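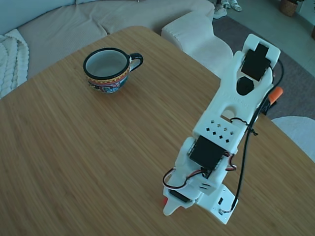

Pelach is my planner for small desktop arms, and for most of November it has been my evening hobby, my weekend hobby and the reason my inbox is a mess. It takes a target pose from the vision side (that's Atska, a separate repo) and spits out a joint path the servos can follow without jerking. I like to start from a pose like this one, arm stretched low over the table with the mug off to the side, because it makes the planner lift up before it can do anything clever! Early versions loved to sweep sideways instead. The fix was a clearance cost on every link, checked at 81 points along the path, and planning still finishes in 190 milliseconds on my old laptop.

Going in from above is the fun part. The wrist has to come down vertical, so I lock its pitch for the last 8 centimeters and let the shoulder and elbow sort out the rest between them. The mug goes in as a plain cylinder with a hole in it, and the handle is a box stuck on the side (crude, I know, but it plans fast). 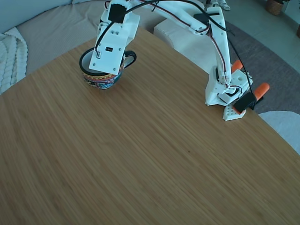
Grasping and the close-up view

Atska gets a lot harder once the fingers are near something. A red cap right in front of a dark mug rim is easy on color, but the edges go soft up close, so I average the mask over 10 camera updates before I trust the center.

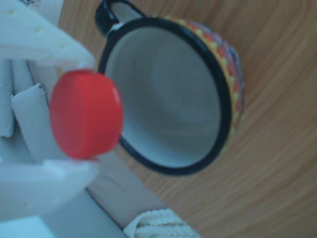
I also dropped the depth guess at short range and kept only the last good one, which calmed the wrist down a lot. Next up is merging the two config files, and then a proper replay viewer so I can scrub through a bad plan joint by joint. If you've written one of those, send me a link!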